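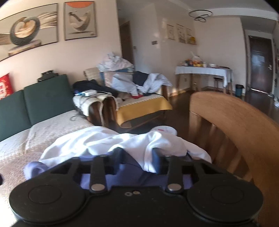
orwood – garment segmentation + grasp/width labels from gripper-view video. Home clothes sorting and folding, mostly. README is behind the code, sorry, will catch up.

Last real edit: Dec 15, 2021

## What's in here

- `orwood/seg` – cloth masks, one per garment, per frame
- `orwood/width` – finger gap estimate from the linkage, no encoder needed
- `orwood/plan` – pick point proposals, takes masks + width
- `tools/` – sync, trimming, the label viewer (viewer is Oravec, vendored, don't patch it in place)

Not in here: the arm controller. That's in Venari and has its own release schedule.

## Install

```
git clone --recursive <repo>
cd orwood
make env
make check
```

If `make check` dies on the viewer you forgot `--recursive`. Run `git submodule update --init` and go again.

## Data

Split by home, never by clip. Clips from one home share bedspreads, rugs, sofas, everything, and the masks look way too good if you leak.

| split | clips |
|---|---|
| train | 978 |
| val | 209 |
| test | 66 |

Each clip folder has `video.mp4`, `pose.csv`, `width.csv`, and `masks/` if it's been labeled. 329 of the train clips have masks by hand, the rest are propagated. Flag is `mask_source` in the index, please filter on it before you quote any number at anyone.

Time base is the video. Pose gets resampled to it, so dont trust the raw pose timestamps.

## Known problems

**Patterned floors and covers.** Rugs with a repeating weave blur into stripes when the gripper moves fast, and the segmenter reads stripes as cloth folds. Worst with a garment lying spread out, sleeves long enough to leave the view. We drop any frame over the blur threshold (`--max-blur`, default in the config). Helps with masks, leaves holes in tracks.

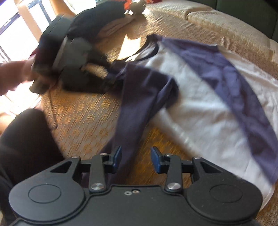
Silvia Bednárik objected to the dropping in review: the blurred frames are where the fast reaches are, so the planner never sees one and then gets surprised by its own motion. Keep them, she wrote, and mark them instead.

OK so as of the November branch they're kept with `blur=1`. Seg training skips them, width and plan training don't. Old behavior is `--drop-blur`.

**Hands and legs.** People are in a lot of clips. There's a `person` class now, but dark pants next to dark cloth still bleed into each other. No fix yet.

**Other gripper in view.** Width estimator used to grab whichever linkage was sharper. Now it only looks inside the fixed lower region (`width.roi`). If you remount the camera you have to redo the roi. The second gripper gets class `tool_other` and is masked out before seg.
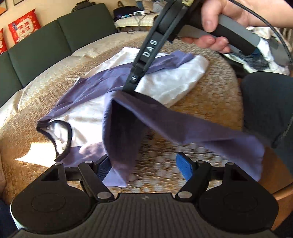 Masking it out has a cost, the cloth behind the jaw goes missing too, so a lifted garment can come back as two pieces. `seg.merge_across_tool` joins them if the colors match and the gap is short. Off by default, it also joins purple onto whatever else is purple.

**Same color, two garments.** See previous. Propagated masks swap ids after a crossing. Rilus tracker does better than ours here but is slow, use it offline only.

## Running the planner

```
python -m orwood.plan --clip path/to/clip --out picks.json
```

Output is pixel coords plus an opening width, in the undistorted image. The raw view is very curved, so if your picks land off to the side near the edges you probaly skipped `tools/undistort`.

## TODO

- retrain width on the new pads
- cables over cloth get labeled as trim
- move roi out of the config and into calibration
- tests for `merge_across_tool`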